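Small wires, slow arm: a shared workshop build in Grevport

October 26, 2024

The workshop is on the second floor of a former shoe warehouse in Grevport, over a tile shop. Members pay by the month and get a shelf, a key and a share of the benches. The builder we came to see has had a shelf there for two years and has spent most of that time on one project, a small robot arm called Burna. He asked us to leave his name out. He works in payroll during the week and would like to keep the two things apart.

Burna is meant to handle wire. Lifting blocks and sorting bottle caps never interested him much.

"Everybody's first arm picks up a cube," he said. "A cube stays the same shape when you grab it. Wire doesn't. You hold it at one end and the other end goes where it wants."

The job he set himself was to bring the end of a wire to a chosen point on a circuit board and keep it there long enough for a person to work on it. He repairs old radios and control boards at home, and he got tired of needing a third hand.
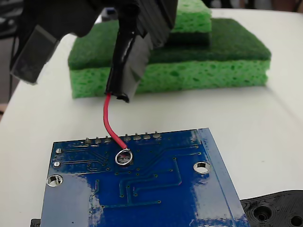
Why not use a cheap clamp stand?

"I own two of them, and they're fine for one joint. When there are a lot of joints you spend the evening loosening knobs and tightening them again. I wanted to press a key and have it move to the next place."

The arm itself came as a kit of motors and brackets from a supplier called Adthorpe. He replaced many of the printed parts with his own. The shop has two printers, and members pay for plastic by weight. By his own records he has spent $3,926 on the project, including motors he burned out and a power supply he bought twice.

"I don't show that number at home," he said.

The control program is his too, although he started from code shared by another member. He named it Mazandarani, after a street he once lived on. It stores positions and plays them back, and it can be nudged in small steps from a keyboard. He has tried adding a camera to find the target for him. So far it does well in the morning and poorly in the afternoon, when the sun comes through the west windows.

"Shiny things are hard," he said. "Metal is shiny, the board is shiny. The program sees a bright spot and thinks it has found something."

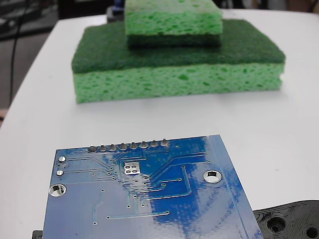 The bench took longer to settle than he expected. His first setup was on a plywood door laid over two sawhorses, and it shook whenever someone walked past. He moved to a sturdier table and began leaving things where they were between runs, so that a stored position would still mean something the next day. On the white top, a blue board is easy to find from across the room, and its underside faces up so the row of silver joints along the edge is in reach. He prefers those edge joints for practice over the small pads farther in. Other members know to ask before they borrow that table.

He does his practice runs with a single short wire and a board he doesn't mind ruining. A run goes like this: the arm starts from its rest position, moves over the board, comes down slowly, stops, waits, and goes back up. He writes the result in a notebook. When we visited he had the speed turned well down, and one run took some 90 seconds.

"People come over to look and then they leave," he said. "It's too slow to watch. I could do it by hand in the time it takes to start."

He doesn't mind the speed. What bothers him is slip. If the grip is too light, the wire turns between the fingers and the end points somewhere else. If it's too tight, the motor gets hot and shuts itself off. He tried rubber bands, then foam tape, then several kinds of sleeve. Each change to the fingers means that the stored positions are a little off and have to be set again, and that can use up a whole evening.

He also changed what he asks the arm to do. At first he wanted it to push a bare wire tip into a hole. After a month of bent tips he decided that laying a loop on top of a joint was a fair place to begin.

"A loop forgives you a little. You can be off to one side and still be touching what you want to touch." 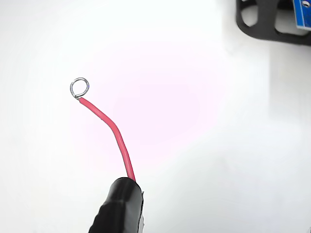 The red wire in the gripper, with its end bent into a loop.

Asked what he would do differently, he talked about cables. The motor cables on the first version ran along the outside of the arm and caught on everything. Rerouting them took 7 weekends. He would also have bought better connectors at the start, and he would have labeled them.

Other members have started to take an interest. One wants to borrow the arm to hold brushes for painting models. Another has asked for the drawings of the printed parts, and he plans to share them once he has cleaned up the files. The files have names like "finger new new 2," and he says he no longer knows which one he printed last.

The workshop holds an open evening in December, and he has been asked to bring Burna out for it. He hasn't agreed yet. He would want to have the camera working in the afternoon light first, and he would want a second gripper ready in case the first one fails. For now he comes in after dinner, when the benches are mostly free, and works until the building closes at ten.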